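Part-Time Innkeeper Wanted for a Nine-Room Guesthouse - Durnia House

Posted in: Jobs, Hospitality, Live-in or Local

So I'm finally doing this. After six years of running Durnia House more or less by myself (with a cousin filling in whenever I get the flu), I'm looking for a second innkeeper, and I'd like to have that person settled in before November, when the hunting and craft fair crowds show up at the same time and I start eating dinner standing up.

I'll tell you what the place is first, then what the job is, then the money. If you're the type who skips to the money, it's near the bottom and I won't be offended.

The place

Durnia House is an old boarding house on the river side of Prarkum. It has nine guest rooms on two floors, a big kitchen, a front porch that everybody takes pictures of and a back porch that everybody sits on. We get fly fishing people in the spring, families in the summer, and a lot of folks visiting kids at the college in between. I say "we" - it's me, a part-time cleaner on the busy mornings, and a very old cat named Zelia who believes the lobby is hers. If you're allergic to cats, please think hard before you apply, because she was here first and she sleeps on the guest book.

Guests tend to come back. Some of them have been coming since before I bought the house, and they'll tell you how the last owner did the eggs. You'll need to be able to hear about those eggs with a smile.

The job

It's 35 hours a week from spring through the end of November, and then it drops to 15 a week over the winter, when we only keep the downstairs rooms open. Mornings start at 6:30. I know, I know. But you're done by early afternoon most days, and I take the evenings. We'd swap now and then so neither of us goes crazy.

A normal morning goes something like this. Coffee on, ovens on, muffins out by 7:30, hot breakfast from 8 to 9:30. I do a simple menu (eggs, potatoes, one sweet thing, one thing for the vegans) and I'll teach you all of it. Then it's checkouts, phone calls, somebody wanting to know where to rent a kayak, somebody who lost a charger, and getting the rooms turned over before the 3:00 check-ins start rolling up at 1:45.

You'd also handle some of the booking. We're on one calendar program, it's fine, it's a little ugly, you'll learn it in a morning. If you can write a friendly email without sounding like a bank, you're ahead of most people.

What I'm hoping for

I don't need a hospitality degree. I don't have one! My own background is eleven years in a school cafeteria and a short, bad stretch selling carpet. What I do need is somebody who likes people before 8 a.m., or can act like it. Somebody who can cook eggs for a full table without panicking, and who'll tell me when something is broken instead of working around it for a month. I'm guilty of that one myself - there was a window in Room 6 held up by a cookbook for most of a summer.

A driver's license is a must, as we do pickups from the bus station. You should be able to carry laundry up and down stairs. A food handler's card is nice, and if you don't have one I'll pay for the class. Spanish or French would be a big plus with our summer guests, but it's no deal breaker.

Experience counts, but I'd take a curious person who's never done this over somebody who's done it for twenty years and hates it. If you've waited tables, worked at a camp, run a daycare or raised a pile of kids, say so. All of that is the same work with different shoes on.

Cleaning, since people always ask

You're not being hired as the cleaner, but on slow days and all winter we split the rooms between us. Beds, floors, trash, towels, bathrooms. The rooms have their own sinks, and people rinse all sorts of things in them, so you'll meet dark specks around the drain and a basin that needs a good wipe, faucet included, before the next person checks in. 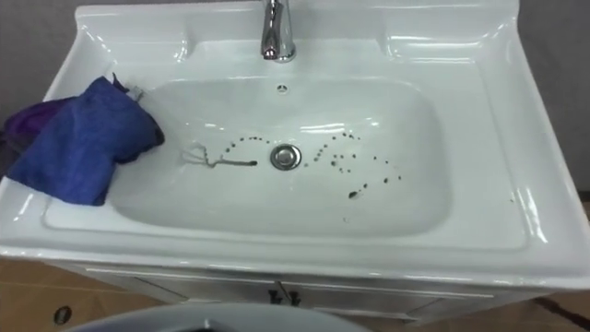 My first week I thought the rooms would be the hard part, wrote Þórarinsdóttir, who worked the summer season here and said I could share her note. The hard part is breakfast when two tables come down early and one of them wants to talk about trout. Once I learned to keep pouring coffee while I listened, I was fine, and after that the mornings went by so fast I missed them when I left.

I've kept that note on the fridge. She's right about the trout.

The money and the rest of it

Pay is $770 a week in season, and we'd work out the winter rate together based on the shorter hours. Tips from the breakfast jar get split evenly with whoever worked that morning. You get breakfast every shift, and leftovers are yours if you want them (you'll want them, there's usually coffee cake).

There's also a small apartment over the garage if you need somewhere to live. It has its own door, a real kitchen, slanted ceilings and a decent view of the river once the leaves are down. Rent is low and I'd rather talk about it in person. If you already live nearby and like your own bed, that works just as well.

Two weeks off with pay, to be taken any time except graduation week and the craft fair. We close completely for the last part of December, and that's paid too.

How to apply

Please don't send me a cover letter that starts with "I am writing to express my interest." Just write me a regular letter or email. Tell me where you've worked, what you like to cook, and about one time a customer or guest was a handful and what you did. A page is plenty. Add two people I can call who've worked with you.

Mail it or drop it off at Durnia House, 2605 River Road, Prarkum, or use the contact form on our site and put "Innkeeper" in the subject line so it doesn't get lost with the reservations. If you stop by, come after 2:00. Before that I'm either holding a spatula or looking for one.

I'll answer everybody who writes, though it may take me a week or so. If it seems like a match, I'll ask you to come for a paid trial morning. You'll help me with breakfast, we'll sit on the back porch afterward with whatever's left, and you can ask me anything you want about the job or the town. Wear shoes you can stand in, and park on the street side, please - the driveway has to stay clear for guests.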